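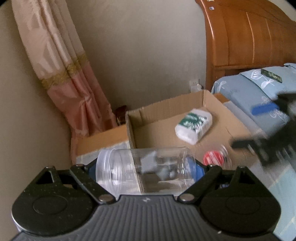

Clear screw-top jar at the box, label side unknown.

Trindomik small-things packing set, README

Covers jars, bottles and other bathroom-shelf clutter going into a cardboard box. Lids are logged separately, a decision we have had since April to regret. "Jar" means anything you would call a jar at home. Please don't write in about tubs.
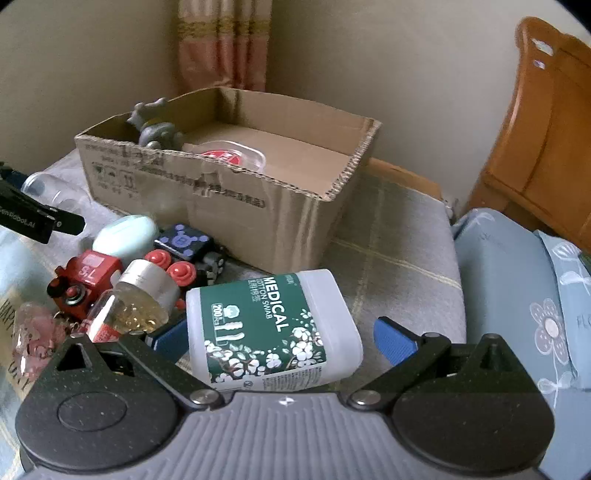 Irja Räsänen would like it noted that cotton swabs are "stationery in spirit" and should be packed last. Overruled; they stay under toiletries, version 3.

Licence: ask Mustonen.

We use cookies to improve your visit. Accept all | Manage choices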